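Full house at Siltside for gripper open day

The hall at Siltside was busier than anyone had planned for on the August open day, with 200 through the door before lunch and the tea urn giving up not long after. Most had come for one thing. A go with the grippers.

Fidar, the small robotics firm that took over the old Griffiths building in the spring, has been collecting recordings of people picking things up and putting them down. The hand-held tools have two fingers and a camera, and what the camera sees is later used to teach a robot arm to do the same job. Visitors got a short talk, a look round the benches, then a turn if they wanted one. Nearly everybody did.

Kenza El Ouafi, who runs the recording side, kept the talk brief. "You don't need to be good at it," she told the first group. "We want people who are a bit clumsy as well. A robot has to see how you get out of a mess." Laughter at the back, and a hand up straight away from a lad of nine or ten who wanted to know if he could be the clumsy one. He could.

The sorting table drew the longest queue. A tray of odds and ends, small toys and bits and pieces, nothing matching anything else. Visitors were asked to take out one item at a time and keep the tool steady while they did it. Harder than it looks, as the Gazette can confirm. Our own attempt lasted 2 minutes and ended with a toy on the floor.
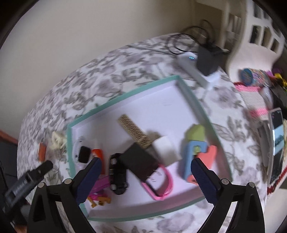 Fingers at the ready: a gripper over the sorting tray at the Siltside open day.

Nelu Ciobanu, a retired bus fitter from Jullen Road, had three goes and would of had a fourth if the queue had let him. "It's the wrist," he said. "You think you're holding it straight and you're not. The car I could manage. Soft things, no chance." He had come with his granddaughter, who was quicker than him and told him so several times.

Flat things are worst, according to Taha Hamdy, who looks after the tools and spent most of the day changing finger pads. Anything with a strap or a loop can be awkward too - it may come up first time or slide off and take something else with it. The pads are ribbed for grip and wear down with use, and he had a box of spares under the table.

Upstairs there was a screen showing earlier recordings, played at half speed, and a quieter talk by Hatem Kabbaj on what happens to them afterwards. Each one is checked by a person before it is kept. Shaky ones stay in, ones where the item never leaves the tray get marked as such. The firm says it has 2000 recordings from its own staff and wants many more from the public before winter. Hands and tabletops only, he said in answer to a question about faces, and anyone who changes their mind can ask for theirs to be deleted.

Not all the questions were easy ones. Several people asked about jobs, and one woman who packs orders for a living asked it twice. Mr Kabbaj said the arms Fidar has in mind are for tidying and sorting at home and in care settings, and that they are a long way off being left alone in a room. She said she would be back next year to check.

Lorcan Mulcahy, who organised the day for Siltside, said he had printed 200 leaflets and ran out by early afternoon. More are on order. He also wants it known that the side gate will be open next time, after complaints about pushchairs and the front steps.

A second session is planned for the autumn, when the arm itself should be set up downstairs and visitors can watch it try the same tray. Entry is free. Under-12s need an adult with them. Anyone who left a green umbrella by the coat rail can pick it up from the Siltside office, open untill 4pm.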